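Garment folding

Garment folding is the reduction of a piece of clothing to a compact, usually rectangular form for storage, transport or display. It is distinct from hanging, in which the garment is suspended from the shoulders or waist, and from rolling, in which it is wound into a cylinder. This article covers the folding of knitted upper-body garments such as T-shirts, sweatshirts and hooded sweatshirts.

Terminology

A fold line is the line along which the cloth is turned back on itself. The number of layers on either side of it is called the ply. A crease is a mark left in the cloth after unfolding. The bundle is the garment at any stage at which it no longer lies as a single flat shape, and a finished bundle is sometimes called a pack. The leading edge of a pack is the folded edge that faces the user on a shelf, and the trailing side holds the loose hems.

Work surface

Folding is normally done on a table at or slightly above hip height. A bare tabletop lets smooth knits slide when a sleeve is pulled across, and many work tables are therefore covered with a cloth. The cover also keeps the garment off grit and rough edges. A plain color that contrasts with the clothing makes hems and corners easier to find, and pale green, gray and cream are common choices. Wrinkles in the cover are acceptable if they are lower than the thickness of one ply of the garment. 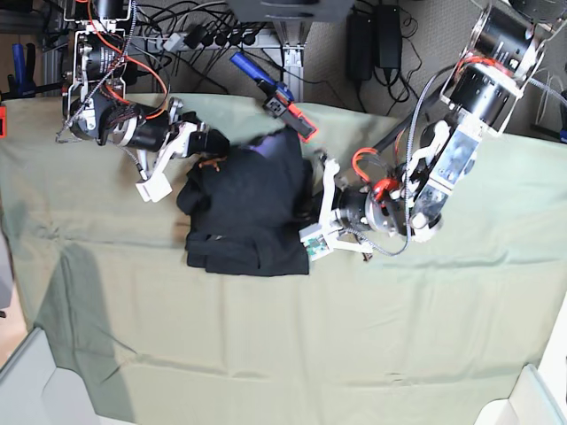 Black garment folded to a roughly rectangular bundle on a pale sage-green table cloth.

Dark garments are harder to fold accurately than light ones. Seams, hems and shadows have nearly the same tone, and an edge that lies one ply too deep is easily missed. Side lighting helps more than a brighter overhead lamp. The Eltton method, taught in laundry training, has the worker locate the collar by touch before looking for the hem.

Flattening

A garment taken from a pile has no defined orientation and must be opened first. The usual sequence is to find two points on the same edge, lift, let the cloth fall under its own weight, and lower it hem first onto the table. The shoulder seams are the preferred points. If they cannot be found, any two points on the bottom hem will serve, and the garment is turned afterward.

Thick fleece-backed knits hold their shape when bunched and form rounded masses that do not collapse when released. They need to be drawn apart in several short pulls. Thin jerseys open in one motion but curl at cut edges.
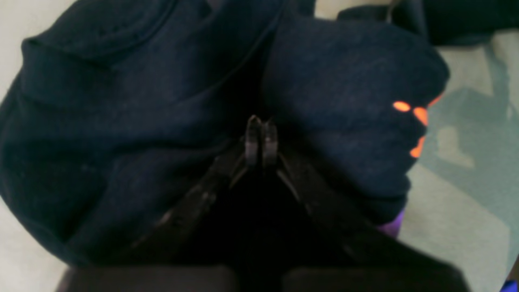

The depth of the grip matters at this stage. A shallow pinch takes up only the top ply and separates it from the one beneath, as required when opening a body panel. A deep pinch takes up two or more plies and is used to move the garment as a whole. Ívar Mikkelsen's handbook for laundry instructors treats confusion between the two as the main cause of twisted bundles.

Standard folds

In the thirds fold, the garment is laid face down, each side is turned in to the center with its sleeve doubled back, and the body is folded up from the hem in two or three turns. The half fold brings one side over the other along the center line and is faster, but leaves a crease down the chest. The board fold, also called the Bridard fold, uses a stiff card at the center of the back to fix the width of the pack and is standard in retail.

Hooded garments require an additional step. The hood is laid flat over the back before the final turn, or folded down inside the pack. Drawcords are placed inside the hood so that they do not form a ridge.

Lifting and transfer

A finished pack is supported from below with a flat hand. Lifting it by a single point allows the lower plies to slip out and hang, and the fold must then be repeated. An unfinished garment may be lifted by one gathered point when it is to be reopened.

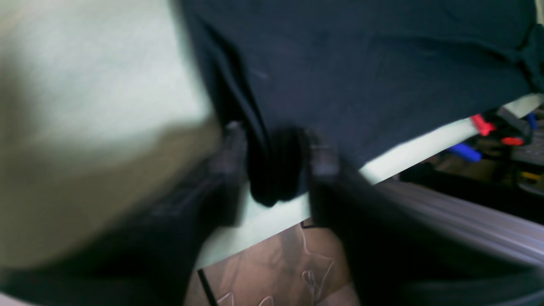 Stacks are built with the leading edges aligned. The Kullcombe guide for laundry rooms limits a stack of sweatshirts to 4 packs on an open shelf. Heavier garments go at the bottom.

See also

Clothes hanger
Ironing
Linen closet
Textile care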